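Folding for a living: a fortnight with the Tellmont textile kit

Soft stuff is still the hard stuff. Shabnam Sandhu tries a gripper and wrist camera package meant for the people who wash, fold and pack for the rest of us 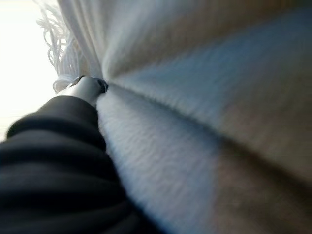 I should say up front that I wanted to dislike it. The Tellmont kit arrives in 2 flight cases, the manual is a ring binder (a ring binder!) and the first hour is spent finding the right hex key. Mine was taped inside the lid. Obviously.

But. Two weeks on and I've got opinions, most of them better than I planned for.

First, what you get. One two-finger gripper, ribbed black fingers, a set of grey tips that swap out. A small camera that sits at the wrist and looks down past the fingers. Cables. A control box the size of a shoebox, louder than it ought to be. No arm – you bring your own, and the list of arms it talks to is shorter than the website makes out. We had a bench arm on loan from Ikow, which is on the list, so no drama there. Check before you order.

The pitch is cloth. Towels, throws, blankets, anything that flops. Most grippers want a box or a bottle, something that stays the same shape while you think about it. A blanket doesn't. Pick it up a thumb's width to the left and it hangs like a completely different object. Anyone who has watched a robot try to fold a towel knows how long an afternoon can be.

Setting up

Day one was mounting and calibrating. The calibration routine wants a plain card on the bench and even light. We had a big window on one side and it sulked. Blind down, fine. Blind up again and the near side of whatever it was holding blew out to white. The software copes better than you'd think, but it does slow down, and there's a warning tone that can't be turned off. Haris Ansari, who lent me his bench and his patience, put a sock over the speaker by lunchtime.

He runs Ghumman, a small finishing shop that does throws and bath linen for guest houses. Wash, check, fold, band, box. He has been looking at this sort of kit for years and buying none of it. "I don't need it quick," he told me. "I need it to still be going when I get back from the van."

Fair test, then.

The gripping

This is where the money went. The grip is gentle by default, and you set it in steps on the box, or let it choose. I let it choose for a day and then stopped. It's too polite with thick pile. It gets hold of the top of the fluff, thinks it has the cloth, lifts, and up comes nothing much. Two steps firmer and it holds.

Thin weaves are the other way round. Go easy or you get pinch marks, gathered little pleats that stay put after the fold. They shake out of cotton. They do not shake out of anything with a brushed finish, as I found with one of Haris's nicer throws. Sorry Haris.

Fringes deserve their own paragraph. Fringes are horrible. A twisted thread end is just the right size to get into places, and a fringed throw has a lot of them. The kit's fringe setting makes it take hold further in from the end, which mostly works. When it doesn't, you get a loop of thread round a tip and the whole lot comes along for the ride on release. I'd like a smoother joint behind the tip. Tellmont say a revised one is comming in April. I'd wait for it if fringes are your trade.

The camera

Small, close, and closer than you want. Once the fingers shut on a thick fold the view is basically fabric. Big soft shapes, half of them blurred, and good luck working out which layer is which. It's fine for the machine, apparently, which only cares about what is going on at the tips. For a person watching on the monitor it's a bit like reading a newspaper with your nose.

So add a second camera overhead. The box has a spare port for one and the binder has four pages on it, which I read as a hint. We clamped up a cheap one on the second morning and never took it down. Layer mistakes dropped straight away. Should be in the case as standard at this price, and I told them so.

Numbers, since you'll ask

Over the loan we ran 1,102 picks, logged by the box itself so no counting on fingers. I'm not going to give you a score out of that, because half of them were me changing settings to see what broke. What I'll say is the bath linen days were dull, in the good way. The throw days were not. Mixed loads were somewhere in the middle and needed somebody nearby.

Speed – slow. A practised person at Ghumman will beat it with a hand in their pocket. It doesn't take a tea break, true, but it does stop dead if it can't find an edge, and then it waits for you. There's a text alert. The text alert arrives late.

Tips wear. The grey ones polish up with use and start to skate on satiny hems. Spares are £145 a set, and you'll want a set in the drawer. Swapping them takes one screw each and a bit of swearing, the screw being tiny and keen to roll under things. Put a tray down first.

Cleaning: lint. So much lint. It packs into the ribs of the fingers and you won't notice till the grip goes vague. A soft brush at the end of each day sorted it. The binder says weekly. The binder is wrong.

Against the rest

The only real rival I've had my hands on is the Wokska, which uses suction and a sort of comb. Faster on flat sheets, no question. Useless on pile, and it hates a fringe even more than this does. If you do bed linen all day get the Wokska and don't look back. If your stuff is thick, or mixed, or has bits hanging off it, the Tellmont is the better bet and it isn't that close.

Support was good. I rang twice without saying who I was. Both times a person picked up, and one of them new about the window problem before I'd finished explaining it. The manual should be online and isn't. The software updates want a USB stick, in this day and age.

Who's it for

Small shops with one steady line and someone on hand who doesn't mind fiddling. Colleges, probably. Not a big laundry, not yet, the pace would drive them up the wall. And not anyone hoping to switch it on and go home, whatever the leaflet says.

I asked Haris if he'd keep it. Long pause. He'd take it for the towels, he said, tomorrow, if they threw in the overhead camera and did something about the noise. Throws he would carry on doing by hand. He's asked for a quote and a go with the revised tips when they turn up.

The sock is still on the speaker.

Good: gentle grip with proper control over it, decent phone support, handles thick pile once set firmer
Less good: slow, fringe snags, late alerts, one camera isn't enough, that fan
Needs: a supported arm, a blind on the window, a soft brush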